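Brakik Elbow Guard Kit for the Primcombe Mobile Arm

Sestier Robotics Supply > Arm Accessories > Guards and Contact Sensing

Price: $439.00
Fits: Primcombe mobile arm, all white-shell models
In the box: two-piece padded guard, contact strip, cable and clips, four shell screws, printed card with the torque settings
Updated July 2020

Please read the fault note before you order

If you came to this page from our email about the elbow fault, welcome, and thank you for taking it seriously. If you came looking for padding to keep your arm from getting scuffed up, you're welcome too, but do stay for the next few paragraphs, as there is a setting on your machine you ought to look at today whether or not you buy anything from us.

Back in the spring we had a call from a customer whose Primcombe had cracked its elbow shell on a dining chair. The gripper had been doing just what it was asked to do over the tabletop. Meanwhile the elbow, well behind it and lower down, swung into one of the chair's rear posts and kept on pushing. The chair tipped, the arm kept going, and the whole thing ended when the chair went over and the base lost its footing enough to trip the tilt sensor. The customer was in the next room and was not hurt, for which we're very thankful, but she had a split shell and a chair that needed gluing, and she wanted to know why the arm hadn't stopped.

We wanted to know that too. Efua Agbenyega on our bench took the arm in, put a new shell on it, and spent a good part of two weeks with it. What she found comes in two parts.

The first part is the planner. In planner versions before 8, furniture with thin upright pieces gets simplified into a seat block and a back panel, and on some chairs that panel comes out narrower than the real backrest. The outer posts end up outside of it. As far as the arm is concerned there's open air where the post stands, so it will happily plan an elbow path right through.

The second part is the contact stop. The Primcombe feels for contact through the load on its joint motors, and that works nicely out toward the wrist, where a small bump has a long lever to act on. Up near the elbow a bump has very little lever at all. On Efua's test post, the shell could press a good deal harder than you'd want before the arm decided anything was wrong. A cracked shell is an annoyance. A hand resting on that chair back would be another matter, and it's the reason we wrote to everybody.

How we went after it

Pushing a real arm into real chairs gets expensive, so most of the path work was done in the Hayat simulator, with a furnished dining room and a good cluttered table. Efua likes a messy table for this kind of testing (she says a tidy one flatters the planner) and we've come around to her way of thinking. With a bottle, bowls and a countertop appliance for the gripper to work around, the arm has to fold itself up in ways it never would over a bare surface, and folding up is just when the elbow drops down and drifts toward the chairs.

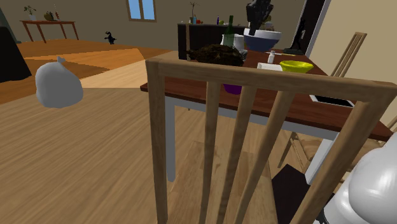 Dining room scene in Hayat, arm close to the right rear post of the chair.

The chair in that scene has a thick top rail and thin spindles between two posts, a very common sort of chair, and it gave us trouble right away. Over 1,106 simulated runs with the old planner, the elbow or forearm passed through the space of a chair post in 58 of them. We ran the same set again with the updated planner and the wider furniture margin switched on and had no post contacts, though quite a few runs ended with the arm giving up on a reach it used to manage. We would sooner have the giving up, and we think most of you would too.

A simulator won't tell you how a shell cracks, of course, so the pressing tests were all done on the bench with a real arm and a padded post.

What the guard does

The Brakik guard is a soft collar in two halves that closes around the elbow, covering the lower edge of the shell and the joint just under it. Inside the padding is a contact strip that runs all the way around. When anything squeezes the strip, the signal goes straight to the arm's stop input without waiting on the joint motors to notice, and the arm holds where it is until you clear it by hand.

It is a second line of defense. The planner update keeps the arm away from the furniture it knows about, and the guard is for everything else: the chair somebody pulled out a minute ago, the cat, the grandchild, your own elbow while you're reaching past. We sell the guard and would love to sell you one, but if you're only going to do one thing this week, do the update, which is free.

What to do now

1. Find your planner version under Settings, then Motion. If it's lower than 8, please stop using the arm near chairs, stools, railings or anything else with thin uprights until you have updated.
2. Install the update with the arm parked and folded.
3. Turn on Wide Furniture Margin. It is off after the update unless you switch it on yourself, and we've asked for that to be changed.
4. Look over the elbow shell with a flashlight, particularly the underside. A hairline crack there can open up into a sharp edge. If you find one, call us before you run it again.
5. Keep people out of the space beside and behind the arm while it's working at a table. We all tend to watch the gripper.

Fitting the guard

Power the arm down at the base switch and let it settle. Take out the four lower shell screws and hang onto them in case you ever want to go back. Set the inner half of the collar first with the cable facing the shoulder, then bring the outer half around until the tabs click, and put in the longer screws from the kit by hand before you go near them with a driver. The shell plastic will strip if you lean on it. Clip the cable along the upper arm with a little slack at the joint, plug it into the stop input, and power up.

Then test it, please. With the arm moving at its slowest speed, press the collar with a foam block on each side and underneath. It should stop every time. If one spot feels dead, the strip is usually pinched under a tab and reseating that half will fix it. Efua recommends repeating the foam test once a month and after any bump hard enough to move furniture.

Good to know

The collar adds some thickness, so an arm that used to tuck neatly under a low table may not quite make it. Run the Remeasure Arm routine after fitting so the planner knows about the extra size.

The guard does not cover the forearm or the shoulder. It wipes clean with a damp cloth and mild soap. Skip the solvent cleaners, which make the padding go stiff.

It won't fit the older gray-shell arms, where the screw pattern is different. We're working with Brakik on a version for those and will put it on this page when there's something to sell.

If your arm has hit something

Write down what it was doing, save the motion log before you restart (it gets overwritten), and send both to us through the contact form with "elbow" in the subject. Small bumps count. Three of the most useful logs we've received came from owners who nearly didn't bother us with them.

Replacement contact strips, cable clips and elbow shells are listed under Primcombe Spares.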